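Towels gone stiff and a bit sour since we moved – is it the water or is it me?

Posted in Home & Laundry by Fotis Michailidis

Hello all, and sorry in advance for the length of this. We moved out to Rutonthorpe in January after years in a flat in town, and ever since then our towels have been horrible. They come off the airer like sheets of cardboard, and once they've been used a couple of times there's a sourish smell that I can't seem to shift. These are the same towels we had before, the nice thick ones my sister gave us, and they were perfectly soft in the old place.

I wash them at 40 with a good capful of liquid and a good slosh of softener, usually on a Wednesday evening when I'm home early, and they dry on an airer in the back bedroom. The neighbours tell me the water round here is very hard, and I can believe it from the state of the kettle. I've tried more liquid and I've tried more softener, and if anything they're getting worse. 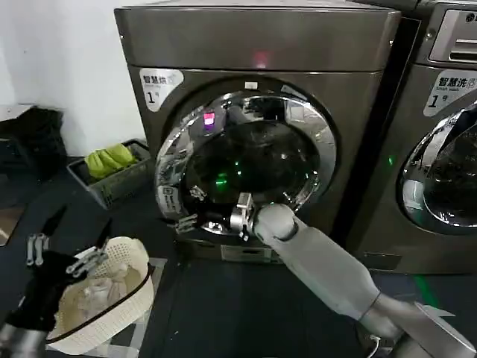
My wife thinks we should give up and buy new ones, but I don't want to spend money on a fresh set only to ruin those as well. I had a look at having a water softener fitted and the quote came back at £1,713, which made me sit down rather suddenly. Is there something cheaper I ought to try first? We've no tumble dryer and no room for one, before anybody suggests it.

Thank you for reading all that!

Posted in Home & Laundry, 112 views

Brarnodach

Hello Fotis, and welcome to hard water country! I've lived with it most of my life and my mother before me, so please don't let your wife throw those towels out yet – I'd bet they're perfectly good towels underneath.

I think you've got two things going on. The stiffness is partly the minerals in the water and partly drying indoors where the air doesn't move, and the smell is very likely old detergent and softener sitting in the loops and never quite rinsing away. Softener is lovely stuff on a jumper, but on towels it leaves a coating, and after a few months of that they stop soaking anything up. If you drip a little water on a clean one and it sits there in a bead, that's your answer.

What I'd do is strip them. Wash them at 60, or as hot as the care label will let you, with powder this time and no softener at all. Look at the chart on the back of the box and use the amount it gives for hard water. Powder copes better than liquid in my experience, and most ordinary biological ones have something in them to help with the limescale. Then run the whole lot again on the same programme with nothing added. You may be surprised by how many suds come up on that second go. If there are still a lot, do it once more.

Don't pack them in, either. I used to stuff every towel in the house into one load and wonder why they never came out fresh. I do 3 bath towels and a couple of hand towels now and leave it at that.

When they come out, take each one by the short end and give it a really good hard snap, then turn it round and snap the other end. My mother did this on the back step and you could hear her down the lane. It lifts the loops up before they dry flat, and it makes far more difference than you'd think for something that costs nothing. Leave a gap between them on the airer and open the window a crack if it isn't raining. If they're taking longer than 12 hours or so to dry, that's where I'd look next for your smell, and a small fan on a low setting works wonders.

I wouldn't spend the softener money just for towels, though I do have friends who swear by theirs for the sake of the boiler and the shower screen. That's a separate conversation and I'd get more than one quote!

Do let us know how you get on.

Ots

vinegar. half a cup in the softener drawer. been doing it for years, towels lovely

Dridora

I agree with nearly everything Brarnodach has said, especially the snapping, which I do as well and which frightens the cat. I'd be a little careful with the vinegar, Ots, only because some makers say it isn't kind to the rubber parts over time, so it's worth a look in the handbook before making a habit of it. And Fotis, please never use it in the same wash as bleach.

One small thing to add, and I hope it doesn't sound fussy. Where do the towels go after you've used them? Ours used to be dropped in the basket damp and left there until wash day, and they'd be sour before they got anywhere near the water. Now they hang over the banister until they're dry and only then go in with everything else. It doesn't look very elegant when people call round, but the smell went within a fortnight.

I'd also say a slightly rough towel isn't the worst thing in the world. My husband grew up with them dried on the line and complains that mine are too fluffy to dry him properly, so you can't please everybody.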